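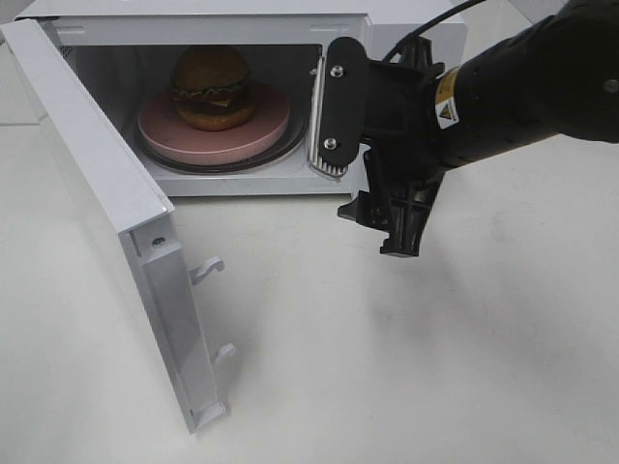
Woltwood open day, June, notes while I still remember them. We had 36 people signed up for the kitchen demo and I'd say the microwave station got the longest looks, which surprised me (I was betting on the drawers!). A microwave is a nice thing to show because everybody has one at home and everybody knows what should come next. The toy burger on its pink plate was a hit with the kids, and one of them asked me if the robot was going to eat it. Keep the burger.

Note for the Hindum crew, who want to borrow the talk: say early on that we run this in 5 stages, then let people ask. I talked too long the first time around and lost the back row. 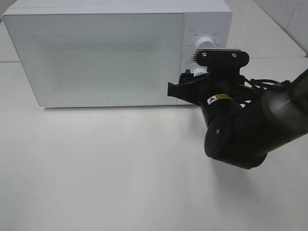
Most of the questions were about the controls, so I need a better answer ready. People want to know how it tells one knob from another, and fair enough – they're both white, on a white panel, and with the gripper in front of the lower one you can hardly see it from the visitors' side. Somebody also asked if it reads the Chinese labels around the upper dial. I said no, we go by position, and then spent ten minutes on calibration with a very patient retired electrician. Fun, but the line got long.

Fluder slides: the font is still too small. Tazi build was fine on the laptop, no complaints, though I want the 50 percent speed setting as the default for next time, full speed makes the front row lean back.
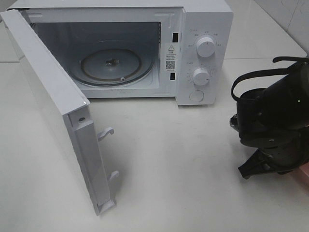
Also still to do: tape on the floor for the line, a second stool, and a printed sheet with the stages on it. I'll print 50 and put the leftovers by the door.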